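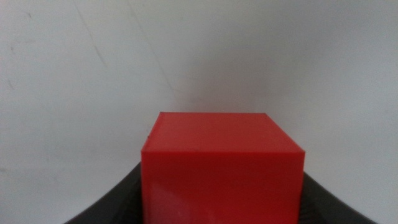
What is a cube?

A cube is a solid shape. It is not flat like a drawing on paper. You can pick it up, turn it over and feel all of its sides.

Every cube has the same parts. The flat sides are called faces, and there are six of them. Every face is a square, and all six squares are the same size. The straight lines where two faces meet are called edges. A cube has 12 edges. The sharp points where the edges meet are called corners, or vertices. There are eight of those.

A dice is a cube with its corners rubbed smooth. A shoebox is not a cube. It has six faces too, but most of them are oblongs.

Why can't I see all the faces?

Put a block on a table and look at it. You will never see more than three faces at once. The others are turned away from you, and the bottom one is pressed against the table.

Sometimes you see only two, the top and the front. This happens when the block is facing you straight on and you are looking down a little. Turn the block slightly and one of its side faces comes into view.

The top face is still a square, but it may not look like one. The far edge looks shorter than the near edge, because things look smaller when they are further away. Artists use this trick to make a flat drawing look solid.

Near and far 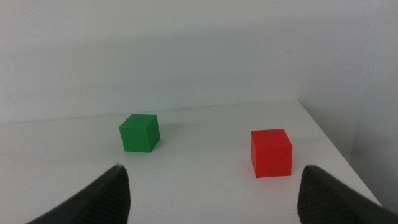 A green cube and a red cube on a white table. The red one is nearer.

The red cube looks bigger here. Does that mean it is bigger? You can't tell just by looking from one place. To find out, you would have to put the two cubes side by side or measure them with a ruler.

Light and dark faces

Look at the green cube again. It is green all over, but the side on the right is darker than the top. Less light is reaching that side. The cube also makes a faint shadow on the table. If every face looked exactly the same shade, it would be much harder to see that the cube was solid.

Try it yourself

You need two blocks of the same size, a sheet of white paper and a ruler marked in millimetres.

1. Put the paper on a table near a window.
2. Stand one block close to you. Stand the other 200 mm further back.
3. Shut one eye. Which block looks bigger?
4. Move the far block 60 mm towards you and look again.
5. Now walk round the table and look from the other side – the block that was far away is now the near one.

Draw what you see each time. Start with the top face, then add the front.

Marnby Shape Pages | Contact us | © Clorska Learning | Back to top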